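Print this page | E-mail to a friend

Kondum Coloured Steel Bowls

The Kondum bowl is stainless steel inside and coloured outside, and we sell it in red and in blue. Many customers buy one of each, so that at the table everybody knows which bowl has the salad and which one has the bread. The inside is left in plain metal and has no paint or coating where the food goes. 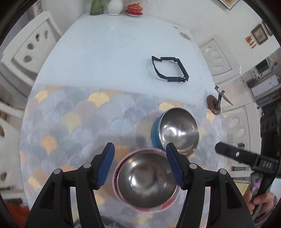

We have kept these bowls in our shop since February, when Yatziri Huerta brought the first carton from the Lozano warehouse. She uses hers every day for dough and for washing rice. After some weeks the bottom will show fine scratches from spoons and whisks. This is normal with brushed steel and it does not change the taste of anything.

The bowl weighs 325 grams and costs 47 with postage included. If you order 3 or more, we pack them one inside the other with paper between, and you should take out the paper before you put them away.

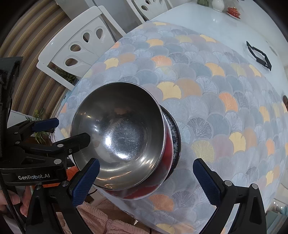
CARE AND CLEANING

Wash by hand with warm water and a soft sponge. Please do not use steel wool on the coloured side, as it will take away the shine. Dry the bowl with a cloth soon after washing, otherwise the water leaves white marks on the metal. The bowl must not go in the microwave or directly on the flame.

For serving at a long table we like it on a patterned cloth, for example one with fans in yellow, orange and grey. The red looks especially well with these colours. A cloth also protects the tabletop when the bowl is pulled from one person to the other.

Questions about stock or delivery are answered by Elvia Ayala. Returns are accepted if the bowl was not used.

Related items
Carent serving spoons, set of two
Fanditz table runner
Lozano round tray
Kondum lids for bowls

Page updated 30th March | Contact us | Copyright Kondum | Back to top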